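Flamgate Tissue Packs – Progress Report to Flallura, February
Prepared by Orvokki Manninen for Tuulikki Partanen

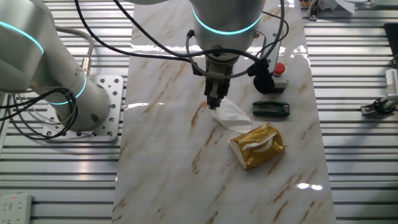
2 min read

Work this period covered how single sheets leave the pack once the top has been opened. All handling was done on the marble-patterned panel. The gold-colored pack with the white strip on its side was kept as the reference design, and the opening across the top was not changed.

Budget. Of the 3,845 allotted to materials, 3,000 has been committed. The remainder is held for a second order of wrap film from Humo.

Sheet removal. The test plan calls for 20 packs per fold type. Two fold types are in the plan: the current one and the looser fold proposed by Ó Conaill. Each sheet is logged as whole, torn, or drawn out with the next sheet attached. Crumpling is noted but does not count as a fault.

Pack position. Packs are placed at an angle as well as square to the panel, as users seldom line them up. The glossy surface gives strong reflections under the overhead lights – a matte cover sheet has been priced but not ordered.

Open items. The wording on the side strip has to be approved before the next print run. Ó Conaill has not yet confirmed the sheet weight for the looser fold, and that part of the work cannot be closed without it. The torn-sheet log will be sent as a separate file.

Contact: Flamgate project office | © 2020 Flamgate | Back to top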